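Takska Community Library and Reading Rooms
Progress report to the McIver Fund, second grant period
Prepared by Agnes Gillies, project lead
16/09/2020

Dear Blair and everyone at the Fund,

I promised you a shorter report this time and I have already gone past the length I had in mind, so please forgive me and get yourself a cup of coffee. There has been a good deal to do since the spring and I would like you to have the whole of it, including the parts that went slowly.

The short version is that the local history collection is sorted, the catalog is well past the halfway mark, the Tostlow branch is lending again from its front window, and the reading room at Virkton is behind where we said it would be. We have spent less than planned on travel and more than planned on boxes. I will take these in turn.

The local history collection

When we wrote our application we guessed at the size of the collection from the shelf lists, and the shelf lists were made by somebody with a very hopeful view of what fits on a shelf. The final tally is 1464 items. That includes bound newspapers, school registers, farm account books, a lovely run of church cookbooks, and more maps than any of us expected. I had no idea how many people in this county had drawn their own property lines by hand and then donated the result to a library.

Everything has now been taken out of the old cartons, brushed down, and put into acid-free boxes or folders. The maps are lying flat at last, after spending most of my working life rolled up in a closet with the Christmas tree. A few have tears along the folds, and we have set those aside for a paper conservator to look at. I would ask you to think of that as a separate conversation, as it was never part of this grant and I don't want to sneak it in.

The catalog

Of the 1464 items, all but 237 now have a full record online. The ones still to do are mostly letters and loose papers, which take far longer than books. A book will tell you its title and who wrote it. A letter signed "your loving cousin" from a town that has since changed its name can eat up an afternoon, and several have. We have agreed among ourselves that a plain, honest record with the date left blank is better than a clever guess, and the work has moved along faster since we settled that.

People are finding the records, too. We had a very touching email from a woman two states away who came across her grandmother's name in one of the Virkton school registers, listed for perfect attendance. She asked for a copy of the page and we were glad to send it. I know that one email is not a statistic, but it cheered up the whole back office, and I wanted you to hear about it.

The Tostlow branch

Tostlow closed its doors along with the rest of us in March, and the building is too small to let people browse with any comfort. We changed our plan there, as you kindly approved in your letter. Readers call or email ahead, we make up a bag, and it gets handed out at the front window on the three afternoons the branch is staffed. Picture books and mysteries go out fastest. We also started putting a surprise book in each child's bag, picked by the staff, and the children have begun sending back reviews, some of them quite severe.

The window has worked well through the warm weather. It will be less pleasant once it turns cold, and we are pricing a small awning so that people aren't standing in the rain while we hunt for their bag. That can come out of what we saved on travel, if you agree.

Virkton reading room

Now for the slow part. We had hoped to open the reading room at the end of summer. The floor is finished and looks very handsome, the walls have had their second coat, and the electrical work passed inspection. What has held us up is the shelving, which was ordered in good time and has been delayed twice by the supplier. We have a new delivery date and I have it in writing, so I am telling you November for the opening and trying hard to believe it myself.

Seating was the one part of the room that went more smoothly than planned. We had budgeted for new chairs at the six study tables and have ended up buying good used office chairs for most of them, which left enough over for two lamps and a proper step stool. Mesh backs were the clear favorite when we asked our regular readers, several of whom spend whole days with the newspapers and have firm opinions about their backs.

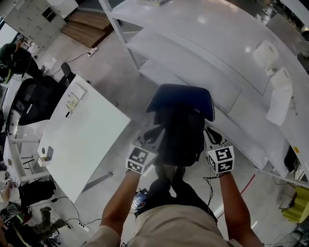 Spending to date

The full figures are in the attached sheet, so I will only mention the lines where we differ from the plan. Archival boxes and folders ran over, because of the maps and the size of the collection. Travel is well under, as the two training days we had signed up for were moved online. Furniture is slightly under. Staff hours are where we said they would be, though I suspect that if you asked the staff they would tell you about the evenings that never made it onto a time sheet, and I would like to thank them here for those.

We are not asking for any more money in this period. We would like your permission to move the unspent travel money to the awning and to the box order, and I have marked on the sheet how it would be divided.

What comes next

The remaining letters and papers should be cataloged by the end of the year, provided we can keep our part-time cataloger, whose hours are covered through December. After that we want to begin scanning the school registers, starting with Virkton, as those are the pages people ask for most. We will write up a page of simple instructions as we go, so the work can be picked up by whoever is on the desk.

I would also like to hold a small open day at the reading room once the shelves are in, with only a few people in the room at a time. Blair, you said in the spring that you wanted to see the church cookbooks, and I have put aside the one with the eleven kinds of pickle. Please let me know which mornings suit you and I will make sure somebody is there to let you in.

With warm thanks from all of us,

Agnes Gillies
Takska Community Library and Reading Rooms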